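Notebook, November: lime plaster patches, Kirgate test wall
Bench 2, start 9.15 am

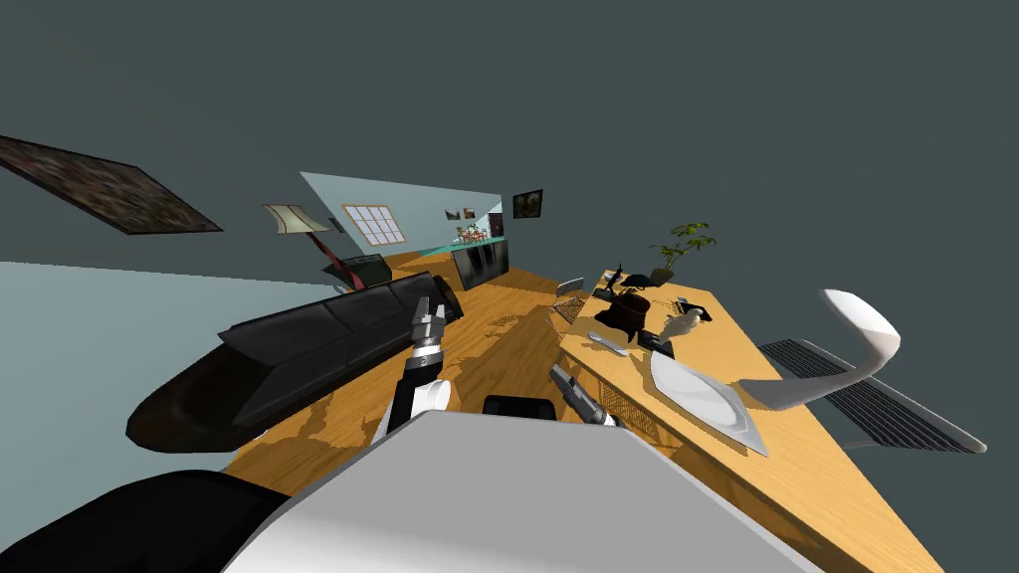 Carried on with the patch mixes from last month. The Nostach lime putty had been standing under water in its tub and was stiff but workable once knocked up. Skimmed the water off and kept it in a jar for the limewash. The Tindall sand is sharper than the last load and has more fines in it than I would like. Washed a bucket of it and let it drain overnight on the mesh, then dried it in the tray by the heater.

Mix A: one part putty to three parts sand by volume, no hair.
Mix B: same, with goat hair teased in at the end.
Mix C: same as B, but with a tenth part of brick dust added just before use.

Weighed the sand for each at 2000 g so that the mixes can be repeated. Brick dust is the Harnel fine grade. The bag had been left open, so I sieved out the lumps first and threw them away. Please fold the top over and clip it.

Water: A took hardly any. B needed a little more once the hair went in, and went from too stiff to too sloppy with one careless splash. Left it on the board for half an hour with the lid of the mixing box over it and it came back. C went on straight away.

Wall preparation. Raked out the old joints to a finger's depth, brushed down, and sprayed twice with the pump bottle, once at 9.40 and again just before laying on. The left-hand third of the wall drinks far more than the rest. I think those are the softer bricks from the Kirgate yard, and the right-hand side is from a different pallet. Should have checked this before marking out the patches. A is on the soft side, so comparing it with C isn't quite fair. Will swap them on the next round.

Laying on. First coat at 10 mm, pressed hard into the joints. A slumped at the top edge and I had to push it back up with the float. B hung well. C felt short under the trowel and dragged a bit at the corners, but it keyed properly. Scratched all three with the lath scratcher in a diamond pattern, not too deep.

Hung damp hessian over the lot at noon. Resprayed the hessian at 2 pm and 4.30 pm. The heater at the far end is off and should stay off while these are curing.

Later, same bench

Looked under the hessian before going home. Two hairline cracks in A, running down from the top edge where it slumped. None in B or C. Closed the cracks up with the wooden float and they have not opened again so far. C is already firm enough to resist a thumbnail, A and B are not.

Next morning

A cracked again in the same place and in one new spot near the middle. B has one short crack at the bottom left. C is sound but has a slightly pink cast, which will matter if it is ever used without limewash. Checked the samples in the box too: the prism from A has shrunk away from the mould on both long sides, the one from C only at one end.

Things to do
Second coat on B and C when the scratch coat is hard, not before. Leave A as it is and watch it.
Make a fourth mix with coarser sand, 900 g Tindall to 100 g of the old river sand to start with, and scale up to a full batch if it handles well. The total should come to 1000 g dry.
Order more hair. What is left in the drawer is short and full of dust.
The moisture meter reads differently with the new battery. Check it against the old readings on the dry brick before trusting any numbers from this week.
Wash the mesh tray. It still has sand in the corners.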